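Ticket: clasp keeps opening on garnet bracelet
Opened by: Nandi Hendricks
Shop: Maurya Beads
Status: waiting on customer

Nandi, Wed 28 November
Hi! I bought the Tirus bracelet from you in October and I love it, but the magnetic clasp pops open whenever I reach into my bag. I nearly lost it at the grocery store (found it in the cart, phew). I've tried twisting the safety chain once before closing it, no luck.
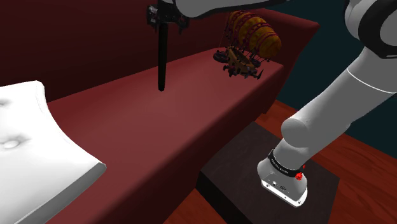
It also seems a bit loose on me, so maybe that's part of it? My wrist is small and I can slide two fingers under the beads.

Lorna MacAulay, repairs
Oh no, glad you got it back! Two fingers is too loose, I'd say. A magnet gives way when it gets tugged sideways, and a loose bracelet swings around and catches on things. I can take out a couple of the 23 beads and put on a lobster clasp, no charge. 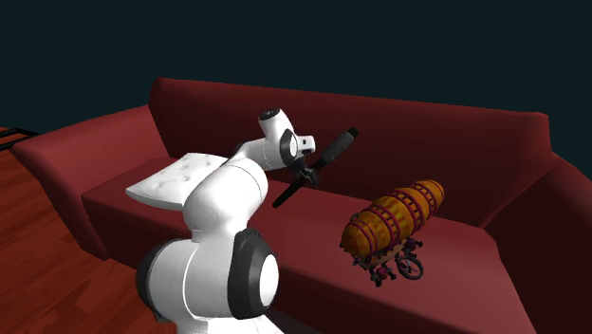
What to send
1. The bracelet, in a small zip bag
2. Your wrist size, measured snug
3. Silver or gold for the new clasp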